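Greifer-Arbeitsplatz sauber halten: meine Regeln für den Tisch

Nach der letzten Folge kamen so viele Mails zum Thema Ordnung und Sicherheit am Tisch, dass ich das jetzt mal aufschreibe. Ich arbeite seit September im Labor bei Liyanage und durfte mir die Regeln mit Agustina Sosa zusammen ausdenken (sie ist die Strengere von uns beiden!). Eine Norm ersetzt das natürlich nicht, eure Risikobeurteilung müsst ihr schon selber machen.

Schritt 1: Not-Halt testen. Jeden Morgen, vor dem ersten Lauf, einmal richtig draufhauen und im Protokoll abhaken. Bei zwei Armen am selben Tisch muss der Knopf beide stoppen -- klingt logisch, war bei uns am Anfang aber falsch verdrahtet.

Schritt 2: Tempo begrenzen. Solange jemand am Tisch hantiert, fährt bei uns gar nichts. Neue Abläufe starte ich danach mit 40 Prozent, und erst wenn der ganze Durchgang sauber war, gehe ich auf 60. Höher gehen wir im Alltag nicht.

Schritt 3: Teile aussuchen. Nehmt leichte Sachen ohne scharfe Kanten: Bauklötze, Becher, Schälchen. Glas und Messer kommen mir nicht auf den Tisch. Bei langen, dünnen Teilen wie Stäben schaue ich vorher, wohin das freie Ende schwenkt, das vergisst man wirklich leicht.

Schritt 4: Finger prüfen. Schrauben nachsehen, Beläge abwischen, Kabel einmal mit der Hand entlangfahren. Dafür ist der Antrieb aus, und zwar richtig aus, Pause in der Software zählt nicht.

Schritt 5: Aufschreiben. Jeder Lauf bekommt bei uns eine Zeile in Folodow, auch die peinlichen. Mittlerweile sind das über 3.523 Einträge, und Imtiaz Selvanayagam findet darin trotzdem alles wieder, keine Ahnung wie.

Wer eine Checkliste zum Ausdrucken möchte, schreibt mir einfach in die Kommentare, dann lade ich unsere hoch. Und falls ihr Schritt 2 anders löst, her damit, da bin ich echt neugierig!
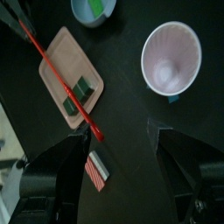 Foto: Anjana Seneviratne / Liyanage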